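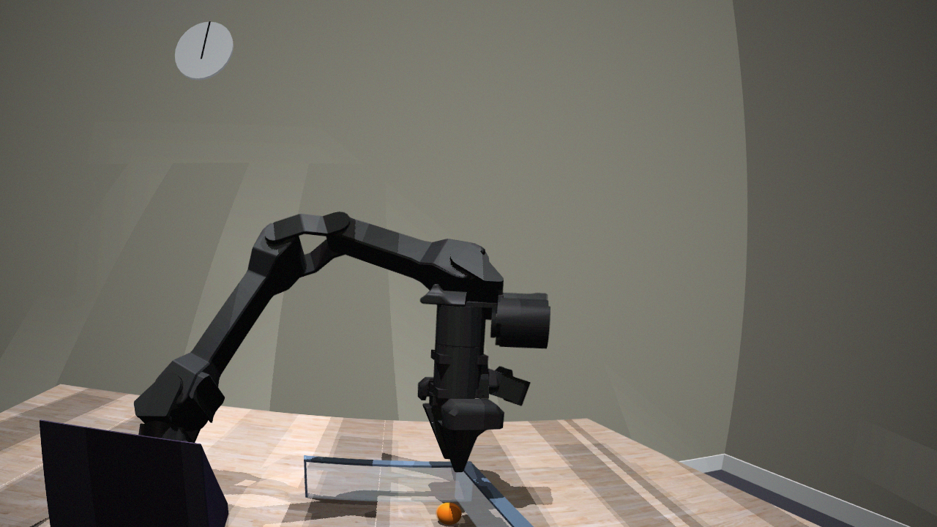

Chapter 4: Painting Small Figures for a Diorama

Books > Scale Modeling > Handbook for Beginners > Chapter 4

August 31, 2021
By Aparecida Sales

Contents | Previous | Next | Glossary

In the earlier chapters we built the ground for our small railway station, with its platform and its low stone wall. Now we come to the figures. Many modelers leave them for the end, and some leave them out completely, which I find a pity. A station without passengers looks closed.

The figures in our project are from the Sultero set, in plastic. There are porters, a woman with a suitcase and a few travelers who sit. If you have another set, the method of this chapter stays the same, but the resin ones must be washed first with warm water and a drop of dish soap.

4.1 Cleaning the parts

Every molded figure has a thin line where the two halves of the mold met. Scrape it away softly with the back of a knife blade. Do not use the sharp side, it digs into the plastic very quickly. After this, smooth the place with sandpaper of 1000 grit. The face I prefer not to sand at all.

4.2 Primer

My teacher in this hobby, Pichit Rattanakul, always used a gray primer, and I continued his habit for many years. In May I tried the white one from Plinmont, and I must say that the reds and yellows became more clear over it. For dark coats the gray is still better. Spray from a distance of around 200 mm, in two thin layers, and let the first one dry well before you begin the second.

4.3 The order of the colors

We paint from inside to outside: first the skin, then the shirt, then the jacket, and at last the hat and the shoes. In this way a small mistake at the collar is covered by the next color. Thin the paint until it has the thickness of milk. A brush of size 2 is enough for nearly all the clothes, provided that its point is good.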